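# How a Stool or Small Chair Is Put Together

*A reading page for young visitors, prepared by the Kosby Children's Museum of Everyday Things*

A stool is one of the oldest kinds of furniture. It has a flat place to sit and legs to hold that place above the floor. A chair adds a back, so that the person sitting can lean. Most people use seats like these every day and seldom look at the side that faces the floor. This page is about that side.

## The seat

The flat part is called the **seat**. From above it may look like one smooth, solid piece. Underneath, it is often more complicated. Many seats have a rim that goes down at the edges, and some have raised strips or **ribs** as well. A rib is a narrow ridge that makes a thin part stiffer.

You can test this with a sheet of paper. Hold it flat by one end and the other end will droop. Now fold the paper back and forth like a fan and hold it again. The folds do the same work as the ribs. The paper weighs the same as before, but it bends much less.
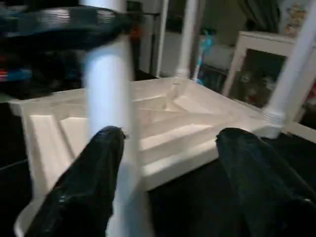

A person who builds or repairs a seat usually begins by turning it over. The legs can then point up at the ceiling, and the places where they join are easy to reach. The work should be done on a flat surface with a cloth or sheet underneath, so that the seat is not scratched.

## The legs

Each leg has two ends. The **foot** is the end that touches the floor. The other end meets the seat, and it is made to fit there closely. Some legs are glued in place. Others are pushed in, held with screws, or turned like the lid of a jar.

A leg that turns has a **thread**. A thread is a thin ridge that winds around and around, like a path going up a hill. When the leg is turned one way, the thread pulls it in tightly. When it is turned the other way, the leg comes out. 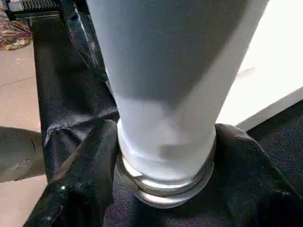 The place that receives a leg is called a **socket**. A leg must go into its socket straight. If it starts at a slant, the thread can catch in the wrong place, and the leg will feel stuck after only a small turn. Force does not help – the leg should be taken out and started again, slowly.

## Three legs or four?

A stool with 3 legs does not rock, even on a bumpy floor, for three feet can always find a place to rest. A fourth leg makes a seat harder to tip over at the corners. All four legs must be the same length, however, or the seat will wobble on a flat floor.

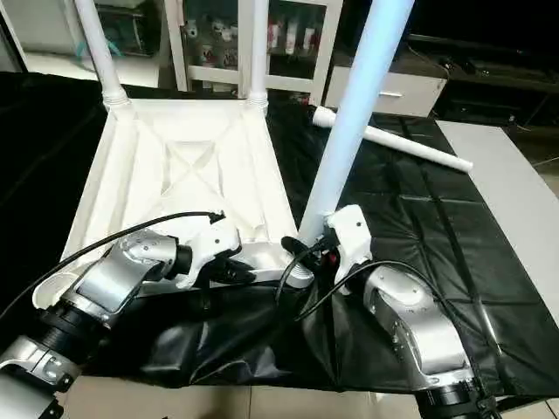 It is good practice to fit every leg before making any of them fully tight. Afterward, each one can be tightened a little at a time. The seat is then set on its feet and pressed gently at each corner.

## Try it at home

Ask an adult before you begin.

1. Choose a small, light stool or chair at home and turn it upside down together.
2. Look for ribs, a rim, sockets and threads. Some seats will not have all of them.
3. Draw what you find, and write the name of each part beside it.
4. Turn the seat over again. Ask the adult to check that it stands firmly before anyone sits on it.

Do not remove any legs during this activity.

## Words to know

**Rib** – a ridge that makes a part stiffer

**Socket** – a hollow place that another part fits into

**Thread** – a winding ridge that lets one part be turned into another

Text by Lev Zhuravel. Reviewed by Volodymyr Stetsiuk, Education Office.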